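Print this page | E-mail this page

HAND-HELD GRIPPER STATIONS: SITE INSPECTION CHECKLIST, WITH COMMENTS

Site: Gurbridge, second work area (shared kitchen and open office)
Inspection date: 2025-02-07
Inspector: Farzana Jafri
Site contact: Trevor Grewal
Procedure: Galudico Work Rules, Part 2, hand-held end tools
Copies to: Maëlle Bergeron, Liette Vachon

Ratings: S = satisfactory. C = satisfactory with comment. A = action required. N = not applicable at this site. An item rated A stays open until the inspector signs it off. The site contact may not close it.

1. PAPERWORK

1.1 Current copy of the work rules available at the station. S

1.2 Tool register up to date. C
Register entries 635 and 733 both list the correct tool, but the pad type is left blank for 733. Enter the pad type at the next pad change.

1.3 Operators signed off on hand-held tools. S
Training records held by Ghislain Petrenko. Refresher is due in June for all operators at this site.

1.4 Previous report reviewed. S
Two items carried over from report 953. Both are covered below under 3.4 and 5.2.

2. GRIPPER BODY AND HOUSING

2.1 Housing free of cracks, sharp edges and loose covers. S

2.2 Fasteners tight, witness marks aligned. C
Witness marks are worn on one tool. They could still be read. Re-mark.

2.3 Labels and strips on the housing flat, no lifted corners. S
A lifted corner catches on gloves and sleeves. Press down or replace; do not trim with a blade while the tool is powered.

2.4 Battery compartment or power inlet closed. S

3. FINGERS AND PADS

3.1 Pads seated in the carrier with no gap at the rim. S

3.2 Pad surface free of tears, glaze and embedded grit. C
Light grit found on one pad and brushed out. Dry brush only. Solvent wipes are not allowed on rubber pads.

3.3 Fingers close evenly with no side play. S
Checked by closing on the Marinescu gauge block at three positions.

3.4 Pinch test. C
Carried over from report 953. The trigger return was slow on one tool. The spring has been replaced and the return is now within limits. Keep on the list for one more inspection.

3.5 Spare pads stored flat and away from heat. A
Spares were found in a drawer under a stack of binders. Several had taken a set. Discard these and reorder. Store new pads in the Sellitz tray.

4. MARKERS AND MOUNTS

4.1 Marker plates clean, flat and firmly attached. S
Push each corner with a fingertip. Any movement is a fail.

4.2 Marker print not faded or scratched. S

4.3 Brackets and arms locked before the operator leaves the bench. C
One operator tightened the bracket after starting to walk. Reminded on the spot.

4.4 Devices mounted near the operator's face or chest checked for clearance. C
The rule asks for a full bend at the waist with the tool held out. The check was done standing upright only. Repeat it with the bend, as most of the work at this site is at table height.

5. CABLES

5.1 Cable jackets free of cuts and kinks. S

5.2 Hanging cable kept clear of table edges, handles and chair wheels. A
Carried over from report 953. The rule allows a short service loop at the tool. Anything longer must be clipped to the forearm or the belt. Clips were on site but had not been handed out. Trevor Grewal to issue one set per operator.

5.3 Power strips off the work surface. A
See the comment under 6.2. Fix to the rear table leg or the wall.

5.4 No cable across a walking route. S

6. WORK AREA

6.1 Walking route at least one shoulder width and free of obstacles. C
Office chairs at the nearby desks can roll into the route. Push them in before a session starts.

6.2 Work surface cleared of personal items and unneeded cords. A
Bags and bottles go in the lockers. White cords were lying on the table by the microwave. Clear the surface before the tools are picked up, including on short sessions. Liette Vachon has asked for this item to be added to the start-of-shift card.

6.3 Appliances stable and doors closed when not in use. S
Appliances used as work objects must stand fully on the table. Do not run a microwave empty.

6.4 Plants, cups and glassware moved out of reach of the tools. C
A plant next to the microwave is acceptable only when no task is set on that side. Cups at a table edge are not acceptable at any time.

6.5 Lighting even, no lamp out, no flicker. S

6.6 Glossy surfaces noted on the site sheet. S
The tall black unit is on the sheet. Glare from it can hide a marker at some angles. No covering is required at this site.

6.7 Two operators at one table keep one arm's length between tools. C
Spacing was kept during set tasks but closed up between tasks, when operators stopped to compare grips. The rule applies whenever a tool is in the hand.

Views for sections 4 to 6, kitchen end of the work area:
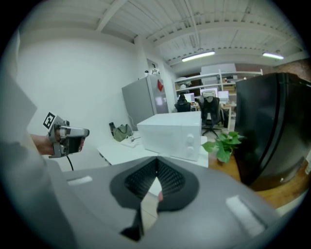
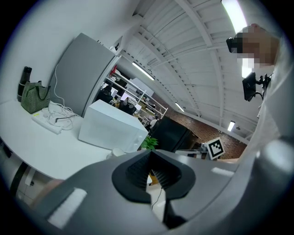 7. OPERATOR

7.1 Sleeves close-fitting or rolled above the wrist. S

7.2 Rings, bracelets and lanyards removed. C
One lanyard. Removed when asked.

7.3 Operator can say where the tool stop is without looking. S

7.4 Breaks taken at the set interval. C
The log shows the breaks, but two entries are in the same handwriting for different operators. Each operator signs for their own break.

7.5 Bystanders told that work is in progress. C
The office is open to the work area. A door sign does not meet the rule where there is no door between the two. Use the floor stand.

8. STORAGE AND END OF SHIFT

8.1 Tools returned to the rack with fingers open. S

8.2 Chargers unplugged when full. S

8.3 Faults tagged and entered in the register the same day. A
One tag was found with no register entry. Maëlle Bergeron to trace the fault and report back. The tool stays out of service until the entry is made.

OPEN ACTIONS

3.5 Discard and reorder spare pads. Trevor Grewal.
5.2 Issue cable clips. Trevor Grewal.
5.3 Move and fix power strips. Trevor Grewal.
6.2 Clear the work surface; add to start-of-shift card. Liette Vachon.
8.3 Trace tagged fault. Maëlle Bergeron.

Items rated C need no written reply but will be looked at again on the next visit. If a tool is moved to another site before then, this checklist goes with it.

Signed: F. Jafri

Galudico Inspection Office, Gurbridge | Contact the inspection desk | Copyright Galudico. All rights reserved. | Back to top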